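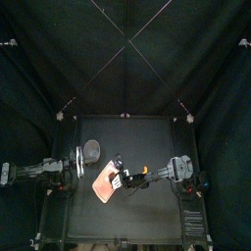

Studon two-arm bench cell with the black fabric enclosure, seen from overhead.

Studon Bench Cell, two-arm

Overview
The Studon is a tabletop cell for two small arms mounted on opposite sides of a dark work surface, with cloth walls and a cloth roof over the lot. We sell it for handling trials and kitchen-type tasks: cups, boards, utensils. We have also spent a fair amount of time reading what other sellers say about cells like this one, and most of this page is about the claims we won't make.

What the enclosure does
It blocks stray light and keeps the background plain. That is all it does. The black cloth hangs on a light frame with pale plastic corner brackets, and two support strings cross under the roof. It is a curtain. It will not stop an arm or a thrown part, and it does not count as a guard under any standard we know of. If a dealer tells you that a tent makes a cell "enclosed" for safety purposes, ask which clause they have in mind and get the answer in writing.

About the word "collaborative"
You will see it on the arm maker's box. The arm may well have been tested on its own. Your cell has not. The risk depends on the arm, the gripper, the thing in the gripper and where people put their hands, so it has to be judged for the whole setup and for each task. Swap a flat spatula for a paring knife and your old assessment is worth very little. Two arms working in the same patch of table also give you pinch points between them that a single-arm data sheet never mentions.

We supply a blank assessment form with every cell. We don't supply a filled-in one. Customers ask for it often and the answer is still no.

Settings as shipped
Tool speed limit: 200 mm/s in setup mode, 700 mm/s in run mode
Keep-out distance between arms: 300 mm, can be turned off per task (see below)
Stop buttons: two, one for each side of the table
Restart after stop: manual only

The keep-out distance is a software setting. It is not safety rated and we have no plans to pretend that it is. Tasks where the grippers meet over one object need it off, and then you are relying on your program and your speed limit. Log it each time you do this. Same goes for indicator lights on the arm mounts: handy, but a light is not proof that power is off. Lock out at the wall before reaching in.

Cables
Check the wrist cables before each shift. Loops near the gripper catch on things. Bratmont sells a clip kit that fits; the Sostov one is cheaper and comes loose after a few weeks, in our shop anyway.

Care and inspection
Look over brackets and strings monthly. Retension the roof if it sags into the reach of either arm. Replace any bracket that shows a crack – gluing them doesn't last. The fabric is not sold as fire rated, so keep heat tools out of the cell.

Support
Hardware warranty is 18 months and covers the frame, rails and mounts, not the cloth. Training is handled by Đoàn, by video call or on site. The next revision of the manual is due in May and will include a longer section on shared-workspace tasks.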